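Nalamard Youth Drama: Does a Small Part Help Shy Students?
Project report, submitted November 4, 2021

Our group looked at whether taking part in a devised play made quiet students more willing to speak in front of others. The play, Salgado, was put together in July at the Pulgate studio and ran for 20 minutes. Everyone in it had at least one line.

We gave out a short questionnaire before the first rehearsal and the same one after the final performance. There were 40 forms in all, counting both rounds.
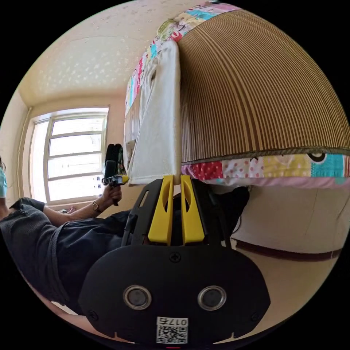

The questions asked how people felt about reading aloud, improvising and being watched. Each answer was marked from 1 to 5. Reading aloud changed most, going up by 2 points for several students. Improvising hardly moved – most people still disliked being put on the spot, even after weeks of warm-up games.

We also held a group talk after the show and wrote down what was said. Several people mentioned the chorus scene, where the whole cast speaks together, as the point where they stopped worrying.

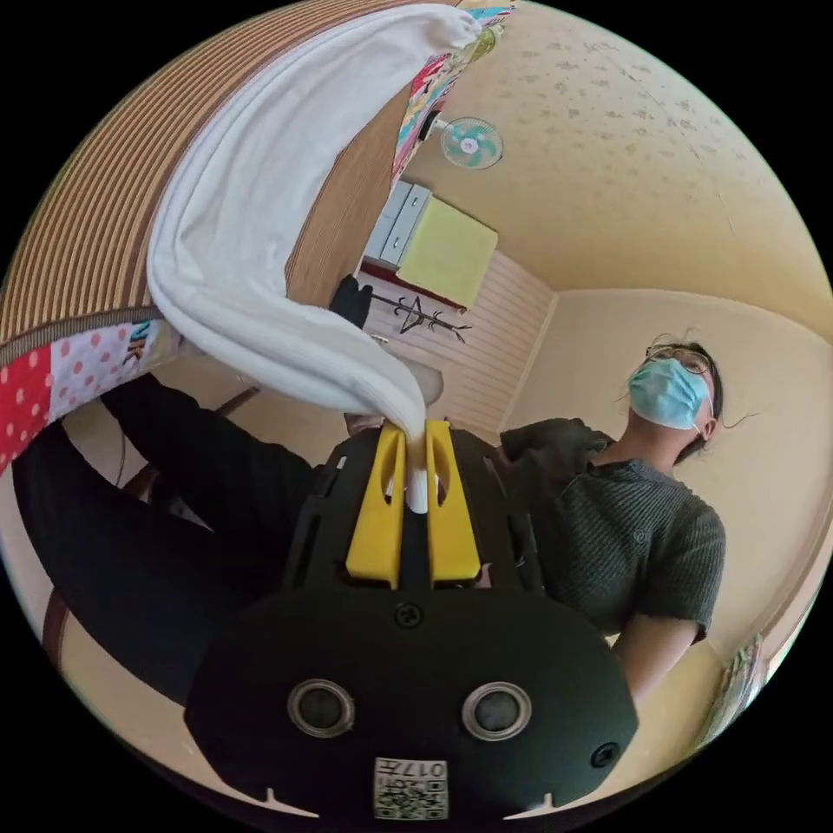
One of the cast said that learning lines was the easy bit and that standing still while somebody else spoke was far worse. Another disagreed and thought the waiting gave her time to breathe.

Our tutor suggested comparing the results with Clorkotia, the longer play from the year before, but the forms from that project had not been kept.
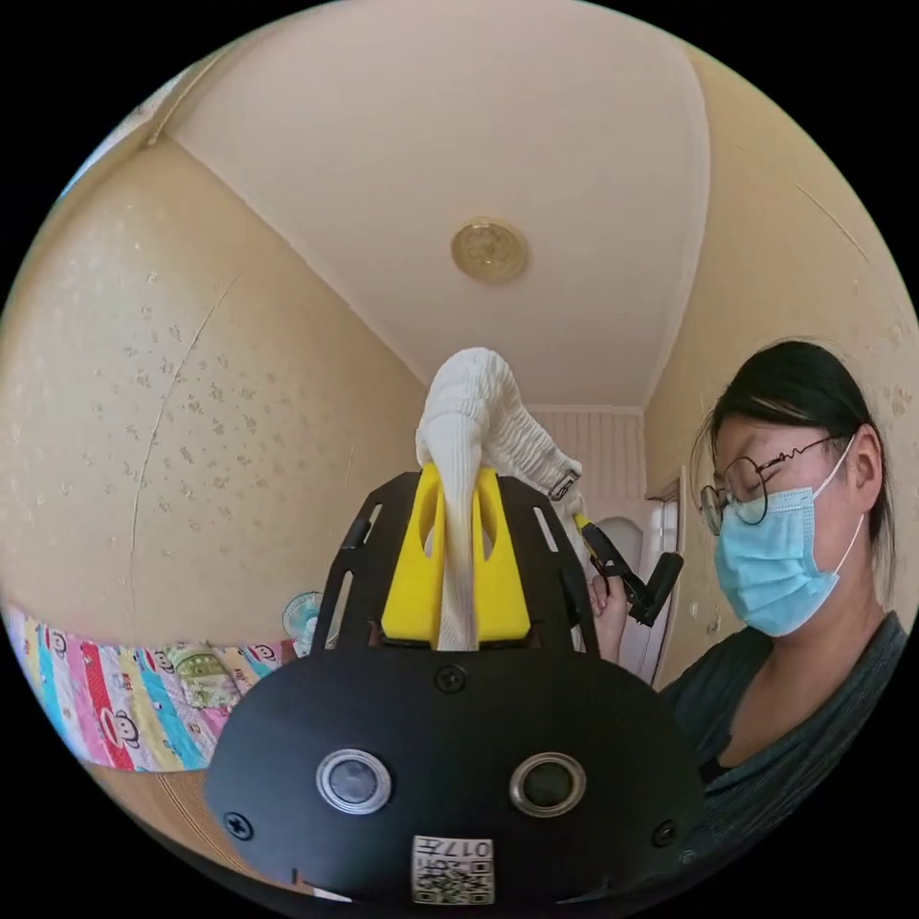

The main weakness is that the students chose to join, so they may have been ready to try something new anyway. The forms were also unsigned, and we could only compare the group as a whole. If we ran it again we would put a code on each form and ask the same questions halfway through rehearsals.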